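Budgeting for a Two-Arm Packing Bench
Workshop Tips, Okska Makerspace

Members planning a bench of this type are advised to settle the task before requesting quotations. A hard-shell case with a hinged lid and fitted foam makes a sound test, as it calls for both fine placement and a firm hold on a large item. 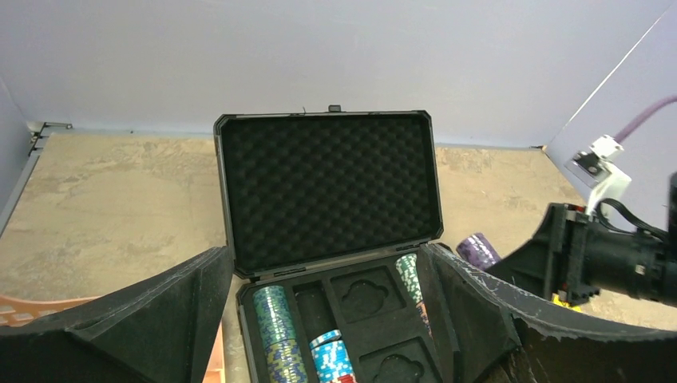

Two arms and one carrying case.

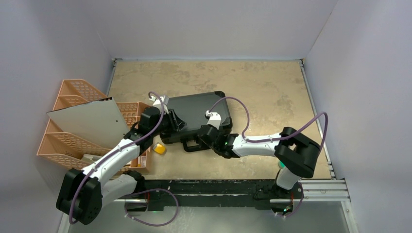
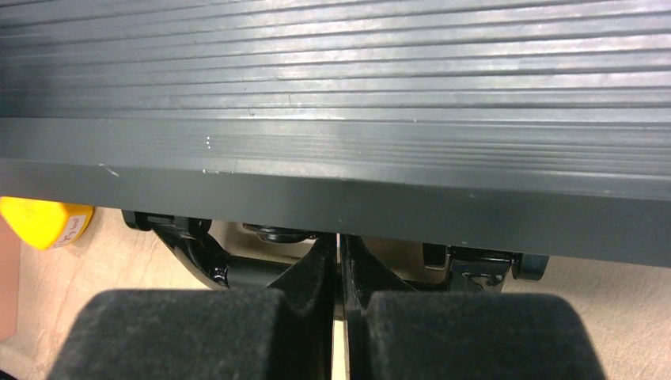 Measure the largest item with its lid raised, and allow clearance for the elbows of both arms. Cable length should be checked at full reach.

Request separate prices for arms, grippers, cameras and mounting rails. The Dondgate quotation came to $1,659 for rails and side panels, with delivery charged at $56. Finger pads are a recurring cost and belong in the yearly budget; our allowance is $356.

Keep the work surface plain and easy to wipe. Walls in a pale, even color are preferred.

Quotations should be sent to Peadar Quinlan, Equipment Planning, before the October review. Late submissions will be held for the following year.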